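3.2 Robot placement and working height

The bedroom cell was built in a furnished room with a herringbone parquet floor. We kept the wardrobe, the bed and the clothes rack in the room for all runs and changed only what the robot needed in order to reach its work. Most of the setup time went into three things: the height of the robot, the routing of its cables, and the gripper checks described in Section 3.3.

Standing on the floor, the robot could reach the near side of the mattress but not the far side of a pillow without leaning its upper body forward. Leaning moved the center of mass close to the toes, and the balance controller often stopped the arm before the gripper reached the cloth. We first tried to solve this in software by limiting the speed of the shoulder joint. The stops became less frequent, but a single reach took too long to be useful. Raising the robot was simpler.

The platform consists of two wooden boxes placed side by side on the floor, directly against the foot of the bed. The boxes are unpainted and have planked tops. Adelino Amaral built them in the Disen workshop and checked that the tops were level with each other before the robot was lifted on. A step between the two surfaces matters more than a small tilt of the whole platform, which the controller corrects for at startup. The feet are set near one corner of the platform. This leaves planks free behind the robot for the person who holds it during power-up. 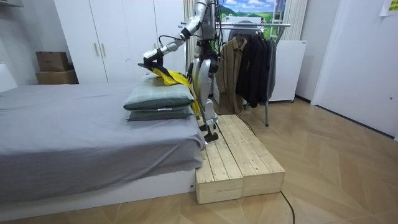 Figure 2. The robot on the two-box platform at the foot of the bed, holding the yellow cloth over the stacked pillows.

Cables were the main source of lost runs in the early work. On the arm, the gripper cable is left with a loop along the upper section. When the cable was tied flat against the arm, it pulled tight at full reach and the gripper dropped off the bus. A loop that is too long catches on the bedding. Maarja Ozoliņš set the length by driving the arm slowly to each limit and taking up slack until the loop no longer touched the sheet. The tie points were then marked on the arm with tape so that the same loop could be made again after a cable change.

Floor cables are checked before each session. They must not lie under the boxes, where the weight of the robot can crush the jacket, and they must have enough slack for the platform to be pulled back from the bed. One of the 22 faults in the maintenance log was traced to a connector that had been pulled partly out of its socket when the boxes were moved. After that we unplugged the floor cables at the wall before moving the platform for any reason.

The position of the platform also affects calibration. The arm frame is referenced to the corner of the bed base, so the arm has to be calibrated again whenever the boxes or the bed have shifted. We do this with the Vosen routine, in which the closed gripper is brought to a set of marked points on the mattress and the joint readings are stored. The median time for the full procedure was 183 seconds. It is run with the bed made up in the same way as for the task, as bare mattress and covered mattress gave different contact heights.

The log covers 1841 reaches, starting in January with the first session on the platform. Reaches made on the floor before that date are not included in the results. The software version was frozen on August 1, 2021, and later repairs were limited to replacing worn cables and finger pads with parts of the same type.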